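3. The student project and its setting

3.1 How the course was organized

The work described in this section grew out of a one-semester project course at the technical college in Ulen, and we would like to spend a little time on the course itself before we get to the results, because a good deal of what we learned about cheap wrist sensing came straight out of the way the students worked. The course has no lectures after the first week. Teams pick a task in February, write a two-page plan, and then have the workshop more or less to themselves until the final demonstration. Our team chose to build a sorting cell for soft and awkward household goods, and named it Sorkix after a long evening of much worse suggestions.

The arm was shared with two other teams, so everything we added to it had to come off again at the end of a session and go back on in the same place the next day. This one rule shaped the design more than any item on our plan. We spent nearly three weeks on the mounting alone – far longer than we had promised our instructors – and we would spend them again.

3.2 The wrist and its view of the room

Early on we had hoped to keep all sensing on the bench, looking down at the work from a fixed post. The arm kept getting in its own way, and after a few discouraging afternoons we moved to the wrist. Figure 2 shows the hardware from close up, with the workshop behind it.

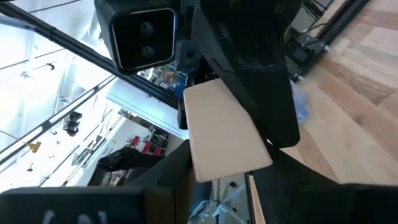 Ulen, 2020-06-10

Figure 2. Close view at the wrist: the sensor module with its two lenses, the beige pad, and the dark fingers of the gripper at the bottom.

The tilt of the room in Figure 2 gives a fair idea of what any vision method at the wrist has to put up with. The white wall and its shelves are nearly washed out, while the fingers and the housing near them stay dark, and both are in view at the same moment. Students who had only worked with tidy, evenly lit pictures found this quite a shock, and it led to some of the best discussions of the whole term. We settled on a simple rule in the end: the software ignores a fixed region covered by our own hardware, and sets its brightness from whatever is left over.

We kept the workshop as it was during recording. The shelves stayed full, and things were left lying on the wooden floor, such as the crinkled blue plastic visible just beside the arm segment. One member of the team argued warmly for a plain curtain behind the cell, and we did try it for a day, but the other teams needed the space and so the curtain went back in its closet.

3.3 Collecting the grasps

Over the term the team recorded 2769 grasp attempts, of which the first 300 were used only for practice and are left out of the tables in Section 4. Each session was limited to some 50 attempts. Beyond that point people grew tired and the notes grew short, and short notes turned out to be very hard to use a month later. The planner came from the Hovetti teaching package, which the college already had in place, and we changed only the part that chooses the approach angle. For comparison we also ran the Morikawa baseline with its settings untouched.

Labels were entered by hand by whichever two students were at the bench – one watching the object, the other the screen. Where they disagreed, the attempt was marked as unclear and kept in the set. We know that this makes our numbers look a little less handsome, and we discuss the effect in Section 4.2, together with the attempts lost to a loose connector in the second half of the term.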